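Home | Newsroom | Events | Careers | Contact

RERKLEY OPENS ITS HANDLING WORKSHOP TO VISITORS FROM OSORA AND FOLEY

November 26, 2020 – Rerkley, a developer of automated handling equipment for light consumer goods, has held its first open day for industry partners. Guests from Osora and Foley toured the workshop and watched operators use hand-held grippers on phone cases, the product family chosen for the company's Grurkar program.

"Our partners have read the reports, and we felt they should see the work at close range," said Daithí Hennessy, managing director of Rerkley. "A thin plastic shell is a demanding item to pick up, turn and pass along. Visitors could stand next to the table and ask whatever they liked."
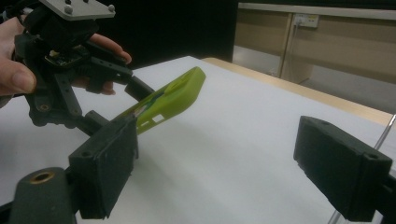
A green plastic piece held at the tip of a hand-held gripper during the open day.

The Grurkar program began in January and is intended to prepare robot arms for packing lines that change products often. Operators perform each task by hand with the same type of gripper the arms will carry, and the recorded movements are then used to train the control software. Rerkley plans to gather 2,000 recordings before the first trial line is installed at Osora.

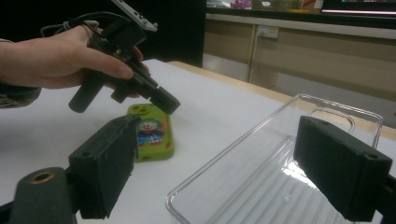 Will the trial line replace packing staff at Osora?
Staffing at the site will stay at its present level during the trial, and packers will be trained to supervise the new equipment.

The visit also included a session on two-handed work, led by Deirdre Duggan, head of operator training. Ms. Duggan explained that new operators complete 32 hours of practice before their recordings are accepted. Passing an item from one gripper to the other is taught last – it calls for steady wrists and a good deal of patience.
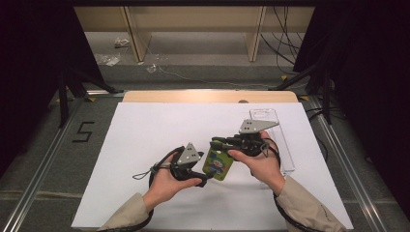

An operator works with a gripper in each hand, with a printed green phone case between the jaws.

Guests then met with the engineering team to discuss maintenance and the supply of parts. Foley, which will service the equipment under a five-year agreement, asked for access to the workshop's wear records, and Rerkley has agreed to share them.

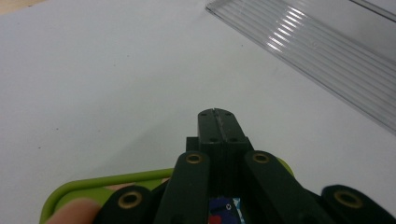

Maintenance of the grippers will follow a fixed schedule under the agreement with Foley. Jaw fingers and linkage joints will be inspected after every 200 hours of use, and worn parts will be exchanged as sets. Visitors were shown where such an inspection starts: the seam where the two black fingers close against each other, and the brass rings at the heads of the linkage arms. Foley technicians will receive written procedures for both areas before the trial begins.

Rerkley expects to hold a second open day once the trial line is running. Companies wishing to attend may register their interest through the Events section of the Rerkley website.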